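Side table

A side table is a small table kept within reach of a seat, most often beside or in front of a sofa or armchair. It holds things a seated person may want at hand, such as a drink, a lamp, a jar or a bottle of hand lotion. In American usage the term overlaps with end table, which usually means one placed at the arm of a sofa.

Form

Side tables are made in round, square and half-round shapes. Round tops are common in small living rooms, where a corner would get in the way of people walking past. The top normally stands level with the arm of the sofa or slightly below it. The 1974 handbook by Kjell Forsberg, long used in furniture courses, gives 24 inches as the upper limit for height and 14 inches as the smallest useful width for a top.

Many designs have a second surface under the first. This lower shelf stiffens the frame and takes magazines, remote controls and other things used less often. When the top is glass, the shelf stays visible through it, and makers often choose a different color for the two levels.

Materials

Wood was the usual material until tubular metal came into household use. Glass tops followed, either clear or tinted. Amber and smoke tints show dust and fingerprints less than clear glass does, but ring marks from cups are visible on all of them and need wiping with a damp cloth.

Metal frames are usually painted or powder coated. Pale finishes became popular in the 2010s - the Bilico range sold by Markbridge came in four of them - and were often paired with brightly colored sofas.

Placement

In a furnished room the table is usually set a short reach from the seat, with enough floor left clear to walk between the two. A window ledge nearby tends to take the overflow, such as bottles, folded cloths and bags. Zübeyde Sarıgül, in a survey of 447 rented apartments, found that side tables in rooms with a deep ledge carried fewer objects than those in rooms without one.
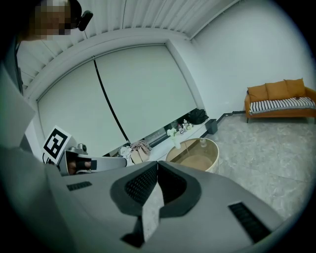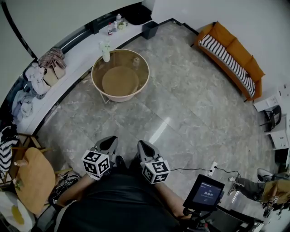

Round glass-topped side table with a lower shelf, in a living room with an orange sofa.

Care

Glass tops are lifted off before the table is moved, unless they are fixed to the frame. Rubber or felt pads under the feet protect tile and wood floors and should be replaced when they flatten. A loose lower shelf is tightened from below with the table turned on its side.

See also: Coffee table, Nightstand, Nesting tables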